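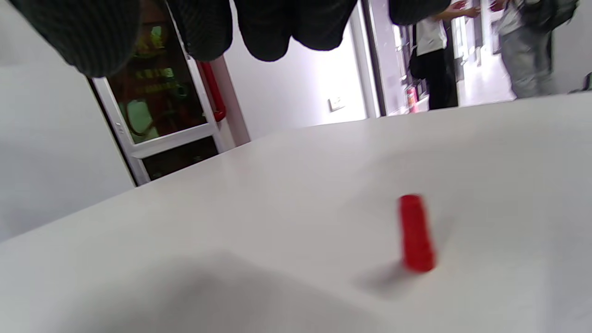
Marianna wanted it done by four and it was ten past three. One red piece. A white table. How hard.

Gloves first. Then the straps, which pinched. November, and the heating at Akbridge still hadn't come on, so she was glad of the gloves if nothing else.

"Left a bit," said Gwilym, from the doorway.

"Your left?"

"Table's left."

She breathed. Thought of the bus, the 605, last one that went anywhere near Drullport. Thought of her mother's kitchen, the tin of buttons, red ones always at the bottom. Sixty quid she owed Zlatko. Stop it. Hands.

She laid the right one flat and waited for the shaking to go.
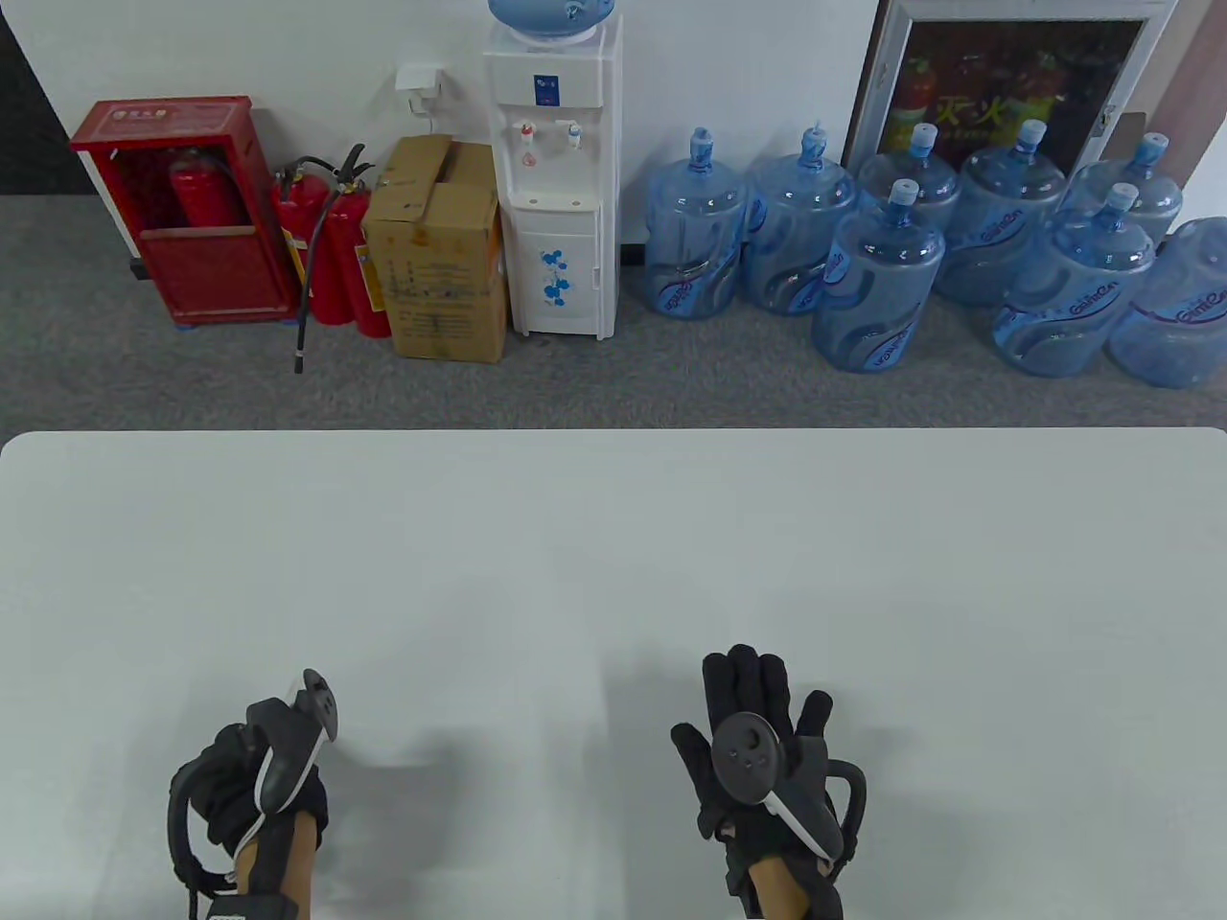
Both hands on the table, the extinguishers along the wall behind.

It didnt go, not completely.

"You can say no, you know," Gwilym said. "Shireen did."

"Shireen's got a job to go to."

He had nothing for that. Somewhere down the corridor a door banged, and somebody laughed, Marietjie probably, she laughed at evrything.

Twenty past. Marianna spread her fingers, looked at the wall, looked back.

"Right," she said. "Again. And don't talk this time."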